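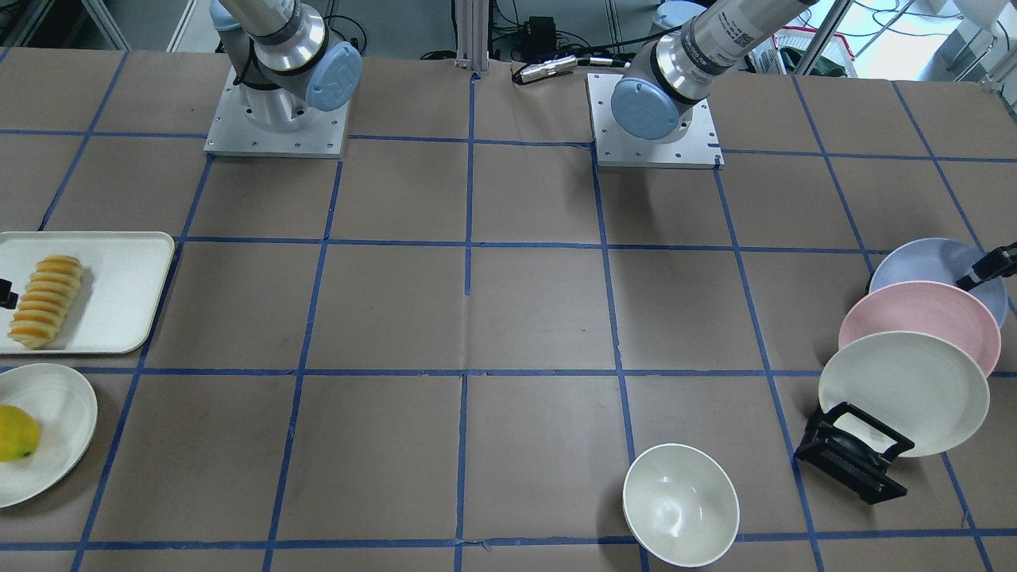
Where should donated goods go after the Lutunau floods, and is money better?

Category: Community help > Floods and emergencies > Giving and collecting
Posted in August by riverside_mum

Our street in Drakasby has been collecting for the families flooded out along the Lutunau. It started with one message on the residents' group and now my front room is full. We have blankets, children's clothes, tins, nappies and a lot of shoes, some not in pairs. We also have 485 in cash, which people pushed through the door in envelopes.

I rang the relief depot at Gbeho and was told they are not taking clothing at the moment. They gave me no date for when they might. A neighbour says we should just hire a van and drive it up there ourselves, as the road is open again as far as the bridge.

I have three things I would like to know. Is it any use turning up with a van? Can the clothes go anywhere else? And how do I pass on the cash so that people on the street can see where it went?

2 replies, sorted by most helpful

Posted by gbeho_northside

Please don't drive up without a slot. I helped at the depot for most of the first fortnight and unbooked vans were the biggest problem we had. On one morning there was a queue back to the petrol station, and the water lorry was stuck in it. Everything that came in had to be unloaded, opened and sorted before it could go out again, and bags of mixed clothes took the longest.

What the depot was short of when I left:

Bottled water and water containers with lids
Nappies in the larger sizes, in sealed packs
Bleach, mops, rubber gloves and strong bin bags
Tins with a ring pull
Plates, bowls and pans for people going back into their homes
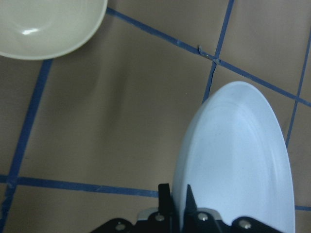
How to get a slot

Ring before 10am, which is when the list for the following day is made up. They will ask what you have and how many boxes. Put one kind of thing in each box and write it on two sides and the top. If you can say "six boxes, nappies, all sealed" you will get a place quickly. If you say "a van full of bits" you will be told to wait.

For the clothes, try the church hall or a charity shop nearer home. Our local shop took what we had left, sold it and sent on the money, 124 in the end. It doesn't sound much but it bought cleaning things that were wanted that week. Single shoes should go to the textile bank.

On the cash, give it as cash. Don't spend it on goods at your end unless the depot has asked for them. The shops on the high side of Gbeho never closed, and they could do with the custom.

Posted by tin_roof
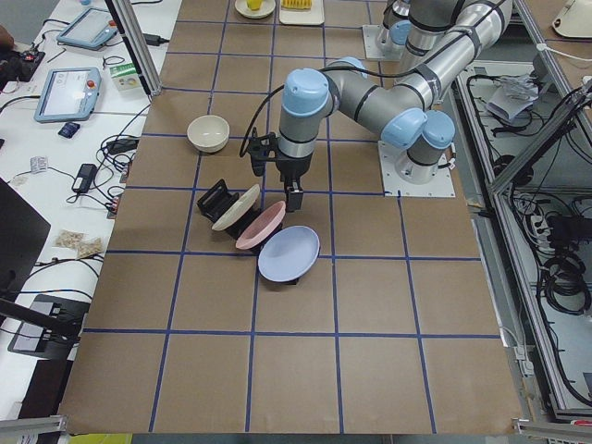 2 min read

I agree with the above about the van. My answer is mostly on the money, as I ran the collection at my workplace.

Count it with a second person there and both sign the total. Take a photo of the signed sheet and post it in your residents' group the same day. Pay it into a bank account, not your own if you can help it, and send it on as one transfer with the name of the street as the reference. Then post the receipt as well. We raised 2222 and had one person ask where it had gone. I sent them the receipt and that was the end of it.

Decide early who it is for. There are at least two appeals running for the Lutunau and they don't do the same job. The Nakitz fund gives small grants to households, up to 1000 each when I last looked, and you have to live in one of the listed streets to apply. The general appeal pays for pumps, skips and temporary housing. If people gave their money thinking it would go to families, the first one is closer to what they had in mind — but ask them, don't guess.

Check the account details by phone using a number you have found yourself. There were fake appeals going round after the last floods, some of them with the right logo and a slightly different name.

As for the blankets, I would keep hold of them if you have the room. They go quickly at first and then there are too many, and then it turns cold and they are wanted again. Keep them dry and off the floor. Ask the depot again in a few weeks.

Related in Floods and emergencies

Can I claim for a freezer full of food after a power cut?
Who clears silt from a shared alley?
How long should plaster dry before repainting?
Sandbags: where to get them and how to get rid of them
Registering a street collection in Drakasby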